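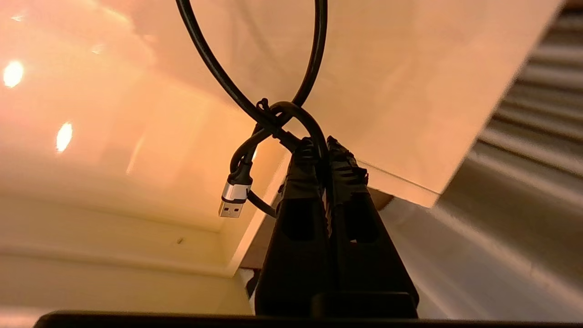 Gosling's fingers have to be changed again, and the argument over who last changed them takes longer than the job. Hayley Sedgwick says it was Callum Greenwood. Callum says to look at the book. The book, a hardback ledger with a coffee ring on most of its right-hand pages, says it was Hayley, in her own handwriting. It also says what the fingers have been asked to do since, and a good deal of it is cable. Cable is hard on everybody. A cord knotted on itself just above the fingertips, with a USB-A plug dangling off to the left, is the sort of load that finds whatever is loose in a gripper and makes it looser. The ridges on the tips are there to keep the cord from sliding, and they are also the first thing to wear.

I had come to Brisomside to see a robot put things in drawers. I spent most of my time there watching people look after a robot that puts things in drawers, a larger occupation. Calent, the company that owns Gosling, has it working at a long white cabinet of the kind you might keep under a television. Things go on top of the cabinet. Gosling is supposed to put them away. The work is slow and a little hypnotic, and it stops whenever something on the arm needs tightening, wiping or being spoken to.

Hayley is the technician. Callum writes the software and holds a screwdriver when told. The setup starts before either of them has had coffee, with the wrist. The wrist camera looks up along the two fingers, and everything the software believes about where those fingers are depends on the camera being where it was yesterday. It never quite is. So Hayley clips a printed card to a stand, Callum drives the arm through a set of poses in front of it, and a number comes up on his laptop. If the number is good they go on. If the number is bad they do it again, and if it is bad again Hayley takes hold of the camera bracket between finger and thumb and wiggles it, gently, the way a dentist does.

"It's the bracket," she says.

"It could be the lens," says Callum.

It was the bracket. It was the bracket in March, too, when Gosling was first bolted together, and it has been the bracket often enough that she now keeps the right hex key on a string around her neck.

The fingers come from Drendik, which sells them in pairs and, according to Hayley, packs them for shipment as though they were eggs. Fitting a pair goes like this. The arm is parked low and the power is taken off the gripper at the switch, which she then tries anyway, to be sure. Six screws come out, and they go into a jar lid with a magnet glued underneath. The old fingers are wiped down and held up to the window to be judged. The new ones go on finger-tight, the gripper is powered up and closed on a strip of paper, and she pulls the strip. If it slides out on one side, a finger is sitting crooked, so she loosens, nudges, closes and pulls again. Only when the paper tears does she tighten everything down, in a crisscross order she learned from changing tires.

Then there is the opening and closing. A gripper has to be told what shut means. A fresh pair of fingers is a hair different from the pair before it, and if you skip this step, Callum explained, the robot will think it has hold of something when it has hold of nothing. I said I had worked with people like that. He had clearly heard it before.

The day I was there the count in the ledger stood at 2874 grasps on the old pair, and Hayley thought they could have gone further. She changed them because of cloth. Cloth is the other thing Gosling gets a lot of, and worn tips that still hold a stiff object perfectly well will let a thin fold slip out halfway to the drawer.
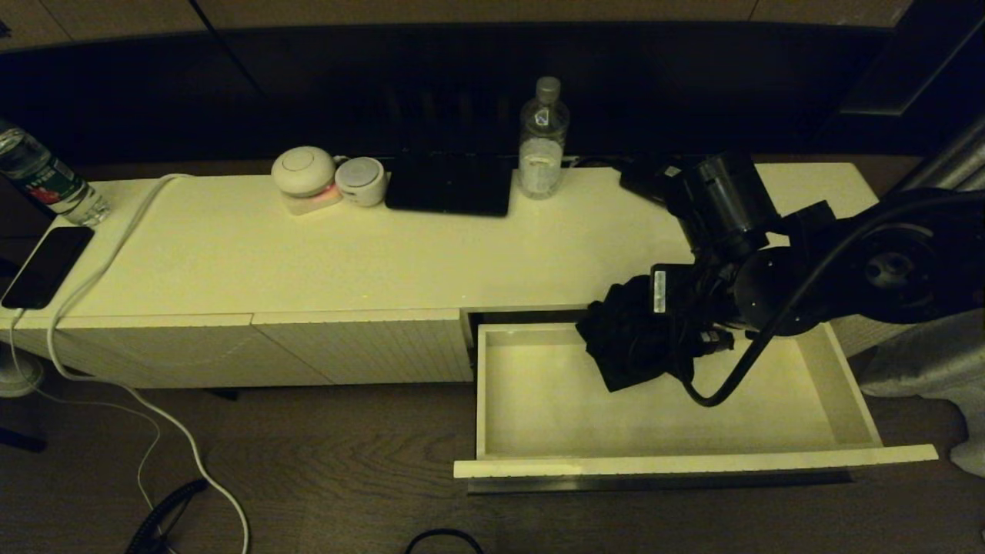
What cloth does to the rest of the machine is a separate chapter. It sheds. Lint gets into the seam where the fingers meet their base, and Hayley goes after it with a soft paintbrush and a can of air. Then she checks the arm's own cable, the thick black one that arcs down along it and hangs in a loop, because a loop has to be long enough for the wrist to turn and short enough to stay out of an open drawer. There is no formula for this. She moves the wrist to its worst position, looks at the loop, moves a tie by the width of her thumb, and looks again.

"Callum wanted to calculate it," she said.

"I did calculate it," said Callum. "It came out the same as her thumb."

The drawers get looked after as well. A drawer that sticks will teach the software that drawers are heavy, so the runners are wiped and the whole thing is pulled open by hand a few times before the arm is allowed near it. The cabinet top is wiped down too, a chore that falls to whoever lost the argument about the book.

Reet Kütt, who runs the operation for Calent, came by in the afternoon to ask why there was a gap in the day's log. She was shown the old fingers. She turned one over, ran a nail across the ridges, and put it in her pocket. Kütt spent years in a packaging plant before this, and she is suspicious of any machine that hasn't needed anything lately. Her rule is that every stop gets a line in the ledger, including the embarrassing ones. I was allowed to leaf through. "Knocked bracket with elbow" appears more than once. So does "unplugged wrong thing." One entry, in Callum's hand, says only "sock."

The ledger itself was a gift from Beryl Sedgwick, Hayley's grandmother, who kept the maintenance book for a row of knitting machines and does not think much of spreadsheets. She has been in to see Gosling twice. Her view after the first visit was that it wanted oiling. It doesn't take oil, the joints are sealed, and Hayley told her so. Her view after the second visit was the same.

With the new pair on, they ran the paper strip, the open and close, the card on its stand. The number was bad. Hayley reached for the string around her neck.

Yvonne Birkett
November 2022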